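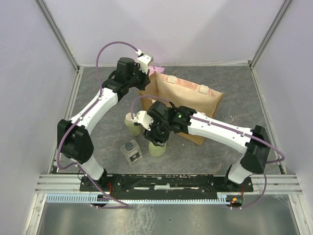
Two robot arms in an enclosure with a gray marble-patterned floor.

Wedding Deposits Deserve the Same Protection as Any Other Large Purchase

By Brisa Zepeda

A couple who order a sofa can usually get their money back when the store fails to deliver it. A couple who reserve a reception hall eighteen months ahead often have far less to rely on. They sign a short form, pay a large share of the price, and wait. If the business closes in the meantime, they become creditors at the end of a long line.

The closing of Jallness, a reception hall outside Gallagher, should have settled the argument over whether this is a real problem. The owners locked the doors in March with two seasons of bookings on the calendar. Uriel Cisneros and his fiancee had paid $2,391 toward a date in the fall. They learned of the closing from their florist. Their letter to the owners came back unopened, and the florist, who had ordered for the same date, kept a deposit of her own under the terms of her contract.

It is often said in the trade that couples should buy insurance. Some should. A policy, however, is one more expense placed on the party who has already paid in advance, and many of the cheaper ones exclude the failure of a supplier. Mr. Cisneros had a policy. It covered severe weather, illness and damage to the dress.
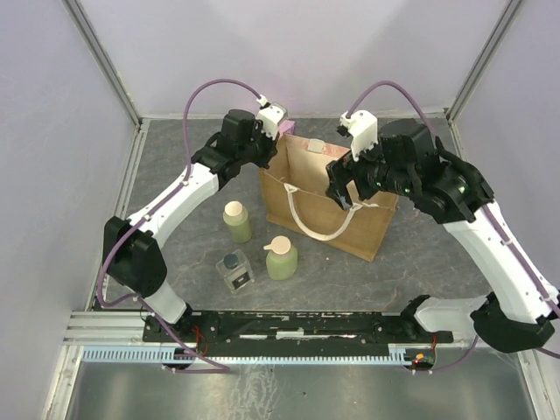
A better rule would be simple to write. Any venue that takes payment more than 90 days before an event should hold that money in a separate account until an agreed date close to the event. A limited portion, stated in the contract, could be released earlier to cover real costs such as staffing and food orders. The remainder would belong to the couple until then, and it would be returned if the venue could not perform.

Owners object that deposits pay for roofs, kitchens and winter heating. The objection deserves a fair hearing, particularly from small family businesses. Yet a hall that can repair its roof only with next year's deposits is borrowing from its customers without telling them so. A bank making the same loan would ask to see the books.

Osten, a smaller hall across the county, has kept deposits in a separate account for several years. Its base price is $1,591, and its managers report that the arrangement costs them a modest bank fee and a few hours of bookkeeping each month. Couples receive a statement when they pay and another before the final balance is due.

The county board will take up vendor licensing again this spring. Its members should add a deposit rule to the draft, and they should apply it to contracts already signed as well as new ones.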